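Washing-up

Washing-up is the cleaning of plates, cups, cutlery and cooking vessels after a meal. In British usage the word means both the work itself and the things that are waiting to be cleaned, so that a person can say that "the washing-up is in the sink". In American English the same work is called washing the dishes, while "to wash up" means there to wash one's own hands and face. The person who does the work for wages in a restaurant or canteen is called a dishwasher, a kitchen porter or, in older texts, a scullion.

The work is done by hand in a basin, sink or bowl, or by machine. This article treats mainly the work by hand.

Name and usage

The noun is normally written with a hyphen. The verb is "to wash up", and it can stand without an object: "I cooked, you wash up." Washing-up liquid is the detergent sold for this purpose, and a washing-up bowl is a loose bowl placed inside the sink. The compound words are common in Britain and Ireland, less common in Australia and New Zealand, and hardly used in North America, where one speaks of dish soap and a dishpan.

History

Before soap was cheap, vessels were cleaned by rubbing them with something rough. Sand, wood ash, bran and bundles of straw or horsetail were all used. Ash has a special advantage, as it is alkaline and reacts with fat, and in this way it works as a weak soap. In many country districts of Europe and Asia the use of ash and sand continued well into the twentieth century, above all for iron and copper pots.

In large houses the washing of pots was separated from cooking and was given its own room, the scullery. It had a stone floor, a drain and often a copper, that is, a large fixed vessel for heating water. Sinks were made of stone, of wood lined with lead, and later of glazed fireclay. A wooden sink lined with a soft metal was preferred for fine china, because a plate that slipped from the hand did not break so easily against it. Stone and fireclay were used for the heavy pots.

Washing soda came into general use during the nineteenth century. It removes grease well but is hard on the skin and damages aluminium. Synthetic detergents replaced it in most homes after the Second World War. They have the benefit that they do not form scum in hard water, as soap does.

Basins and sinks

The vessel in which the work is done has a strong influence on the method. The glazed fireclay sink, deep and with a thick front, was for a long time the usual one in British kitchens. Two forms are well known: the Belfast sink, which has an overflow, and the London or butler sink, which traditionally has none. Both are heavy and need a strong support underneath. Enamelled iron was a lighter choice, but its surface chips when something heavy falls on it, and the iron then rusts. Stainless steel became common in the middle of the twentieth century and is today the most usual material in new kitchens. Sinks moulded from a mixture of stone powder and resin are sold in many colours.

A double sink allows washing on one side and rinsing on the other. Where there is only a single sink, a loose bowl is often used, which saves water and leaves a free space at the side for pouring away the rest of the tea.

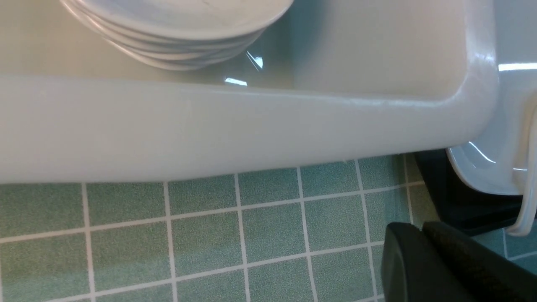

Stacked white plates in a large basin.

Order of work

Household manuals agree on the main lines. Food remains are scraped off first. Glasses are washed before everything else, while the water is clean, and are followed by cutlery, cups, plates and serving dishes. Pots and pans come at the end. The water is changed when it is greasy or when the foam has disappeared. Knives should not be left lying under the foam, where the hand cannot find them safely.

Opinions differ about soaking. Dried starch, such as porridge or potato, becomes soft in cold water and comes off without effort. Egg and milk should also be treated with cold water, for hot water makes the protein set and stick. Fat, on the contrary, asks for hot water. Wooden spoons, boards and knives with wooden or bone handles are not soaked at all, as they swell and afterwards crack.

Plates of the same size are commonly stacked before washing, which takes less room. Some manuals advise against it for very greasy plates, as the fat of one plate is carried to the underside of the next and both sides must then be washed with equal care.

Rinsing and drying

Rinsing under clean water is the rule in most countries, but in Britain it was often left out, and foamy plates were put directly on the rack. Visitors from abroad have remarked on this habit many times. Endang Yeoh, in the household guide Fodosa, gives the whole of chapter 4 to rinsing and calls it "the half of the work which the English guest room has forgotten".

Dishes can be left to dry in the air or can be dried with a cloth. Linen cloths are preferred for glass, as they leave little fluff. A damp cloth that is used for several days can carry bacteria from one plate to another, and for this reason air drying is usually regarded as the more hygienic method. In Finland and in Italy a cupboard with open racks is often fixed above the sink, so that the plates drip into it and are dried and stored in the same place.

Water and energy

The amount of water depends more on the person than on the equipment. Washing under a running tap uses far more than washing in a filled bowl. A small kitchen bowl holds roughly 5 litres, and with a second one for rinsing the dishes of a small household can be done without opening the tap again. Most of the energy goes into heating the water.

In social life

The sharing of the washing-up is a frequent cause of dispute in families and shared flats, and rotas are often hung on the kitchen wall. Common rules are that the cook does not wash, or that one person washes and another dries. In many families it is the first regular duty given to children. The work also has its friends, who find it calming and value the talk between the one who washes and the one who dries.

See also

Dishcloth
Draining board
Scullery
Tea towel
Washing soda

This page was last edited on 28 Apr 2019.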